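Shelf day at the shop

We changed the discount labels in the cleaning aisle in May, and I said I'd put something up for those of you who keep asking what's on offer. My cousin Asnakech Gebreyes wrote up the new prices with me over a lot of coffee, and we argued about her sevens the whole time!

Floor and toilet stuff first, then. The Lizol is the one everybody comes in for – marked 150 Rs, yours for 75.
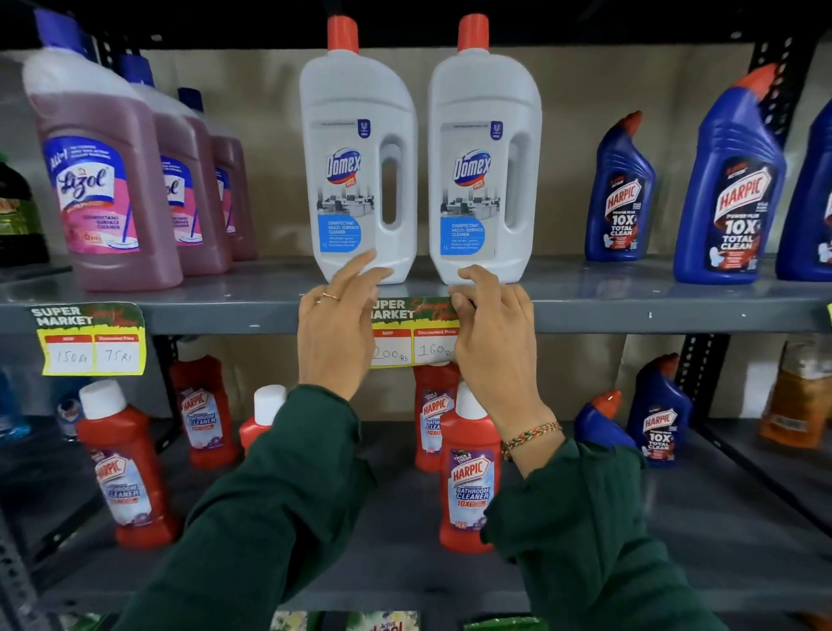

I like the prices written by hand, even if it takes forever. Gidey wants us to get a printer and he's probably right, but I'd miss the marker pens. The big Domex PRO is down from 200 Rs to 160, and one of those lasts me ages at home (I mop a lot, we have a dog).

Soaps and sponges are next, once I've cleared the bottom shelf. We're open till 9 in the evening, so come by after work.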